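Skimano Sink Set: simulated kitchen demonstrations for learning from examples
Data card and README, release of November 2, 2018
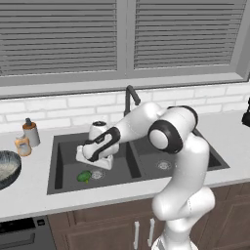
Hortensia Villca wrote back after reading the draft of this card that a sink is a bad first task, and that we should have started with a flat table, where a failed grasp costs little and the arm has free space on every side. Her remark is fair. We keep the sink as the main task of this release, but we added a section on failed grasps and we explain below how the walls of the basin change the data.

Summary

The Skimano Sink Set is a collection of demonstrations made by people who steer a simulated robot arm in a simulated kitchen. Each demonstration is stored as one episode. An episode contains the camera images, the joint positions, the commands that the operator sent, the state of the gripper, and a short sentence that says what the operator was asked to do. The set is meant for training and testing policies by imitation. It contains no recordings of a physical robot.

The release has 219 episodes. Of these, 100 are lifting tasks, 80 are moving tasks between the left basin and the countertop, and the remaining 39 are mixed tasks in which the operator handles more than one object.

What is in the kitchen

All episodes use the same room. It has a double-basin sink in a white countertop, a black gooseneck faucet, a tile backsplash and a window with closed gray blinds. The arm stands in front of the sink and reaches over the edge of the counter. Because of this position, the arm often hides a part of the right basin from the main camera. A policy which uses only the main camera must learn to work with this, and we recommend to report results with and without the wrist camera.

The objects change from episode to episode. There are flat things and cups, and there are small vegetables. Some objects are placed in the basin and some are left on the counter. The bottles beside the sink are never a target in this release. They are there as obstacles and as distractors, and they can be knocked over.

How the episodes were collected

The operators worked in the Coutinho interface, our own program for steering the arm. The operator sees the main camera and the wrist camera side by side and moves the gripper with a hand controller. The speed of the arm is limited, so the operator can't make a sudden movement, even by mistake.

Before each episode the program does the following:

It resets the arm to the home position.
It places the objects from a list of allowed positions, with a random rotation.
It shows the instruction sentence and waits until the operator presses Start.

The operator ends the episode with the Done button or with the Give Up button. Both kinds are kept. Operators were told to work at a normal speed and to correct themselves when needed, and not to restart only because a movement looked clumsy. We consider the corrections useful. A learned policy drifts away from the good path sooner or later, and it should have seen how a person comes back.

Every operator did practice episodes first. The practice episodes are not included.

Notes on flat objects

A flat object on the bottom of a basin is the hardest case in the set. There is little height for the fingers to close on, and the wall behind the object stops the wrist before the gripper is well aligned. The operators found two methods. In the first, they come down almost vertically and take the object by a raised edge. In the second, they push the object against the wall until one side lifts a little and then close the gripper on this side.

Both methods are in the data, and they are labeled in the field "approach" with the values "vertical" and "wall". If you train one policy on both without this label, it may choose something in the middle, and in our tests the middle was worse than either of them. We suggest to condition on the label or to filter.

When another object stands directly behind the target, the operators usually chose the vertical method, because a push would move the second object too.

Failed grasps

A grasp is marked as failed when the gripper closes and the object is not held after one second. A failed grasp does not end the episode. The operator can try again as many times as he or she likes until the time limit.

The typical failures are these. The fingers close too high and slide off the object. The object rotates when the first finger touches it. The wrist touches the wall of the basin and the controller holds the arm back, so the fingers arrive next to the object and not around it.

The last type is the one Hortensia warned us about. We didn't remove these episodes, but contact between the wrist and the basin is recorded at each time step in "contact_basin", so you can leave them out with one line of code.

Files

episodes/ has one folder for each episode, with a number as the name.
episodes/N/main/ has the images of the main camera.
episodes/N/wrist/ has the images of the wrist camera.
episodes/N/steps.csv has one row for each time step.
episodes/N/info.json has the instruction, the result, the approach label and the random seed.
splits/train.txt and splits/test.txt list the episode numbers.
tools/replay.py plays an episode again in the simulator from the stored commands.

Columns in steps.csv

time: seconds from the Start button.
joint positions: in radians, one column for each joint, counted from the base.
gripper: 0 is open and 1 is closed. Values between are possible and mean that something is between the fingers or that the gripper is still moving.
command: the target that the operator sent, in the frame of the robot base.
contact_basin: 1 if any part of the wrist touches the basin.
grasp_event: empty, "close", "held", "failed" or "release".

Please note that the command and the measured position are not the same. The arm follows the command with a small delay. If you train on measured positions as actions, shift them first. The script tools/shift.py does this.

Splits

The test split was made by object position and not by chance. Positions in the back left corner of the left basin appear only in the test split. We did this to see if a policy can reach a place it was never shown. If you want an easier test, use splits/random_test.txt, but please write clearly in your report which one you used.

Known problems

The simulator treats all objects as rigid. A vegetable doesn't bend or get crushed, and a policy can learn to grip it much harder than would be acceptable on a real one.

There is no water. The surfaces have always the same friction.

The light is the same in all episodes, as the blinds stay closed. We plan to change the light in the next release.

In early episodes, recorded in August, the wrist camera is one time step late. These episodes have "wrist_late": true in info.json. The replay tool corrects it automatically, the raw images are not corrected.

The instruction sentences were written by few people and they sound alike. Don't use this set to make claims about understanding of language.

Intended use

The set is good for comparing imitation methods, for studying recovery after a failed grasp, and for first training before data from a real arm is added. It is not good as the only source for a robot that will work near people. A policy trained here knows nothing about a hand in the sink.

Contributing

New episodes are welcome if they are made with the same version of the Coutinho interface. Run tools/check.py on your folder before you send it. The check looks for missing images, for time steps in wrong order and for joint values outside of the limits. Please send also the episodes where you gave up.

For questions about the columns or the splits, open an issue and write the episode number in the title.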